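Learning to draw letters by hand

17 Apr 2025

I've been at the lettering since January and I am completely hooked!

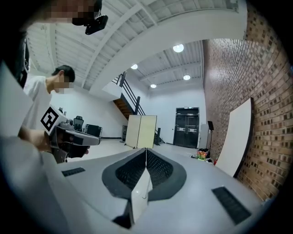

It started with a beginner sheet from Wutden, 22 pages of slanted lines and ovals, and I nearly quit on page two (ovals are hard, people). Then one evening the lowercase "a" clicked and I filled a whole pad with it. Just the one letter. I was so happy I stayed up past midnight.

My favorite pen right now is the Solanki brush pen with the softer tip. It's fussy on cheap paper and the ends fray fast, but the thick strokes come out so smooth – I can't go back. For practice I buy the 310 gsm pads when they're on sale and plain printer paper when they aren't.

I try to do 25 minutes before breakfast. Some mornings it's all wobbly "g"s, and I still love it. Capitals are next, and I've got my eye on the big swoopy Q from the Bevow alphabet. I've drawn it maybe six times so far and every single one looks like a duck.

If you have a good way to keep your spacing even on long words, please leave it in the comments. I wrote "congratulations" on a card last week and had to squeeze the last three letters up the side!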